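Notebook, December 30, 2024

Fruit-to-plate, two hand-held grippers, blue cloth. I'm writing down the house rules as I go, so that Dandance and the Plemport bench stop doing this two different ways.

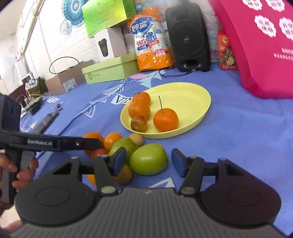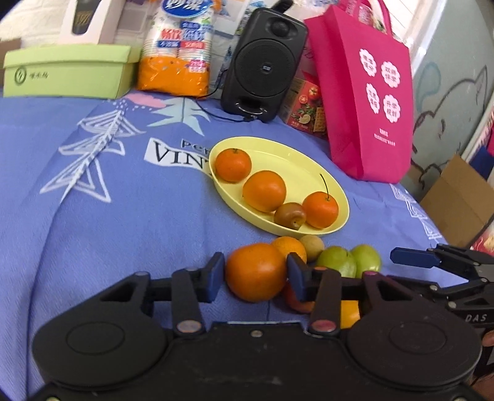
Angelica Abella
Data collection lead, Jona project

OK, so the rules as they stand tonight. Argue with me in the margin!

Start with both grippers open and over the cloth. We had 72 episodes in November that began with the fingers already closed on something, and I had to toss every one of them (still annoyed).

Four on the plate and the rest in front is a perfectly good mid-task state – no tidying between takes. Fruit that touches other fruit stays touching. Takács wants more crowding near the rim and I think he's right, the spread-out layouts were way too easy.

Stems count as fruit. Close on the body, pads either side, never lift by the stem, even when it's sticking straight up and begging for it.

Hands stay on the handles. If you have to reach in and fix something, stop the episode, fix it, start a new number. No saving it in the edit.

The stuff at the back (boxes, paper cups, speaker, pink bag) can move between sessions but not during one. Write it down when it moves.

Failed grasps get kept and tagged "miss". I'd like some 200 of those out of the 2,000 total. We're at 462 episodes now and people are still deleting them out of embarrassment – please don't.

Still open: do we cap retries on one fruit? I've been stopping at three. Ask Takács.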